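Wir verwenden Cookies, um unsere Website nutzerfreundlich zu gestalten. Einstellungen | Alle akzeptieren

Pressemitteilung

Wurnard stellt Geschirrserie Hetora auf einheitliche Randmaße um

6. April 2023. Der Geschirrhersteller Wurnard liefert die flachen Teller der Serie Hetora ab sofort mit einheitlicher Randgeometrie. Die Umstellung betrifft alle Farbvarianten und umfasst 22 Artikel. Durchmesser und Stapelhöhe bleiben unverändert, bestehende Spülkörbe und Tellerspender können weiter genutzt werden.

Grundlage ist eine Prüfreihe, die im November im Werk Fistwood abgeschlossen wurde. Dabei durchliefen 3.771 Teller den gewerblichen Spülprozess und wurden anschließend auf Kantenabplatzungen, Farbabrieb und Glasurrisse untersucht. Der überarbeitete Rand zeigte weniger Abplatzungen als die bisherige Ausführung. Beim Farbabrieb ergaben sich keine Unterschiede zwischen den Randfarben.
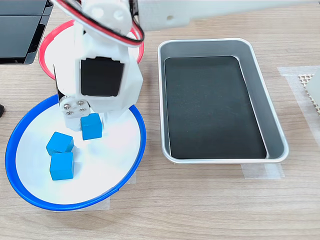

Die Randfarbe wird künftig in einem gesonderten Arbeitsgang nach dem Glattbrand aufgetragen und bei niedrigerer Temperatur eingebrannt. Dadurch lassen sich Nachbestellungen in kleineren Losen fertigen. Die Mindestbestellmenge sinkt auf 90 Stück je Farbe. Für Sonderfarben gilt eine Lieferzeit von vier Wochen ab Freigabe des Farbmusters.

"Großküchen ordnen Kostformen häufig über die Randfarbe zu. Für diese Kunden ist entscheidend, dass eine Nachlieferung im Farbton zum vorhandenen Bestand passt", erklärt Đức Chu, Leiter Produktentwicklung bei Wurnard. Die Farbtonabweichung zwischen zwei Losen wird daher an Rückstellmustern gemessen und im Lieferschein dokumentiert. 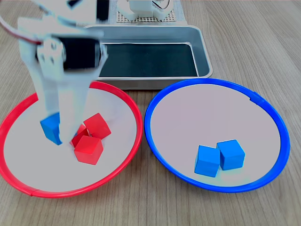
Runder Teller mit rotem Rand, dazu ein blauer Würfel.

Der Vertrieb an Kliniken, Senioreneinrichtungen und Betriebsrestaurants erfolgt über den Fachhändler Mabaso. Teller der bisherigen Ausführung bleiben bis zum Abverkauf der Lagerbestände bestellbar. Ein Mischbetrieb beider Ausführungen im selben Stapel ist zulässig. Die Artikelnummern erhalten den Zusatz "R", die Preise der Standardfarben ändern sich nicht.

Datenblätter mit Randprofil, Pflegehinweisen und Angaben zur Spülmaschinenbeständigkeit können bei der Pressestelle von Wurnard angefordert werden. Farbmuster werden gegen eine Schutzgebühr versandt, die bei Auftragserteilung verrechnet wird.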